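Home robot trial paused after grippers fail to let go

Sodesano has paused the home trial of its two-armed tidying robot after a fault in which the gripper stays closed when it should open. The company said in May that 2 of the robots in the trial had held on to small objects picked up from the floor, and then pulled the arm back with the object still in the fingers. No one was hurt.

The trial covers 50 homes in the town of Provby. According to the company, the fault was recorded 174 times before the pause, most often on carpet and with thin objects such as pens and small bottles. A first check by Penari, the firm that writes the control software, points to a wrong reading of the finger force — the robot believes that it holds nothing, so it does not send the command to open.

Families in the trial were asked to keep the robots switched off and not to pull objects out of the fingers by hand. Afolabi, the laboratory that does the safety testing, will repeat the pick-up task in furnished rooms before the trial can start again. Sodesano gave no date for this.
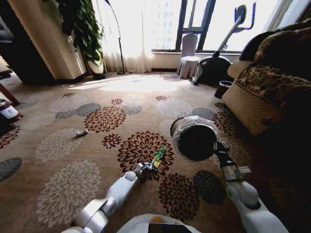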